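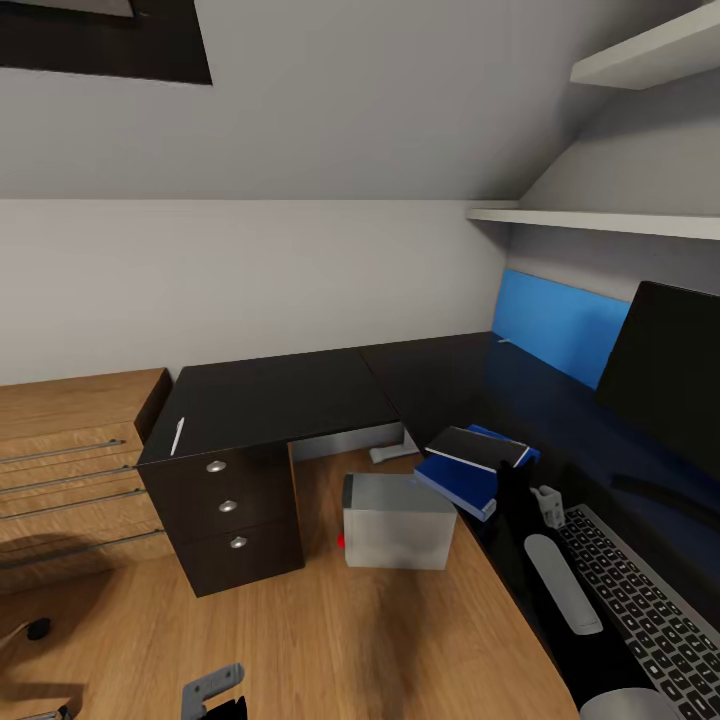
How many times does a machine need to be shown a thing before it can do it?

More times than the people selling it will say, and the number goes up whenever you ask.

When I started at Dinitico the number was 100. By June it was 178, and the woman who ran the evening shift read it off her tablet as if it had always been that. I wrote both figures on the inside of my locker door, where I was keeping a sort of record.

The office was over a tile shop in Memham. We sat in a row with a controller in each hand and a screen in front of us, and on the screen was the attic. It had a skylight, a sloping ceiling, a black desk with a blue panel along the back of it and shelves that somebody had drawn and put nothing on. I spent more hours in that attic than I did in my own flat that spring. I knew where the chest of drawers was in the dark.

What you did was move your hand, and the arm in the attic moved too. Pick up the book, put down the book. Every go was saved and called a demonstration. Fail and it was saved as well, in another folder. The machine was supposed to study the good ones and work out what we had meant by them.

I asked at the induction how it would know what we had meant. The trainer said that was the clever part and went on to the fire exits.

I had come from Gaillard, where I packed orders until they brought in a sorting line that could do it in my place. It couldn't, as it happened. It jammed on anything soft, and they kept two people on nights to pull cushions out of its throat. The leaflet in the canteen went on saying it ran itself. So I was not an easy audience for Dinitico, and I think they knew it, but I had steady hands and they paid by the hour.

The man next to me believed in it. He had done a course. He told me that once it had seen enough attics it would walk into any room in the country and tidy it. I said my mother's front room would finish it off in a minute. He said that was exactly the kind of variety they needed, and wrote something down.

The good runs all began to look alike, that was my trouble with it. You learned what got accepted. A straight reach, a pause, a clean lift. If I picked a thing up the way I would at home, with a bit of a shove first to see how heavy it was, the checker sent it back marked "hesitation". So I stopped hesitating. We all did. I used to think about the machine studying us through the night, getting very good at copying people who were pretending to be a machine.

One evening a visitor came from Fultier, who were paying for the whole thing. He stood behind my chair in his coat.
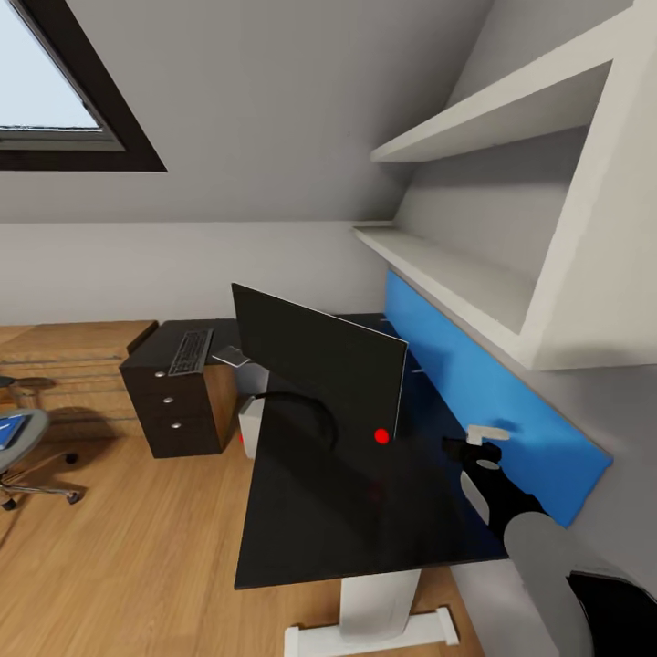
The attic, desk side, with the gripper up at the blue panel.

"And what's it doing there?" he said.

"I'm doing it," I said. "It's me."

"But in principle."

The shift manager said that in principle it was interacting with an object near a surface. He nodded for quite a while. Then he asked whether it could do it without me, and she said they had a version that could, and would he like to see.

I put the controllers down. She pressed something and the arm started by itself. It reached straight out, and it paused. The pause was mine. I had a habit of stopping just short, to let my wrist settle, and there it was on the screen with my hands in my lap. Then it closed on the air beside the thing it wanted, lifted the air nicely, and carried it across the desk.

"Early days," she said.

They ran it 16 times for him. I watched his face more than the screen. He was pleased when it worked, and when it missed he looked at his phone, and I dare say he went back to Fultier having seen only the first sort. The believer beside me said the misses were useful. He might have been right – I never claimed to understand the sums.

After the visitor left we were asked to stay on and do 24 more each. I said what of. She said of the reaching, but could we all try to do it without the pause.

I picked up the controllers. It took me until the fourth go to stop my wrist from doing it, and that one came back marked "unnatural".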